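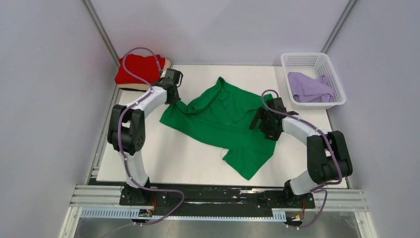 Two arms, one crumpled green cloth, and a lot of thinking going on inside a computer.

How Does a Robot Know Where the Corner Is?

Hi! I'm Rattana, and I write the software that tells robot arms what to do. My program is called Tiltora, and its favorite (okay, MY favorite) problem is laundry.

Try something for me. Grab a T-shirt, scrunch it up and drop it on your bed. Can you find a sleeve? Easy! Now imagine you had to explain how you did it to somebody who has never seen a shirt. That's my job, and it's way harder than it sounds.

A toy block always keeps its shape. Cloth doesn't! Push it a tiny bit and you get a new fold, a new bump, maybe a pointy bit that looks just like a corner but is really the middle of the fabric. The green cloth in my picture has a pointed fold standing up at the top, and it could fool a computer very easily.

So Tiltora works in steps.

Step 1: Look. A camera picture is just a giant grid of colored dots. The program has to decide which dots are cloth and which are table. Green on white makes that part pretty friendly.

Step 2: Guess. Next it picks good places to grab, and gives every place a score. My friend Svetozár and I taught it by showing it 738 pictures where we had marked the corners ourselves. (Our fingers got so tired of clicking!)

Step 3: Plan. Each arm needs a path through the air, and the two paths must never bump into each other. The program tries out more than 1,000 paths in its imagination before a real arm budges. Programmers call this "motion planning."

Step 4: Move a little, then look again. This one matters most, as the cloth keeps changing shape. An old plan is a bad plan! Looking, moving and looking again is called a "feedback loop," and you use one every time you ride a bike.

Want to be the robot? Close your eyes, ask a friend to call out directions, and fold a towel using only two fingers on each hand. Then switch places. My best try looked like a squashed burrito.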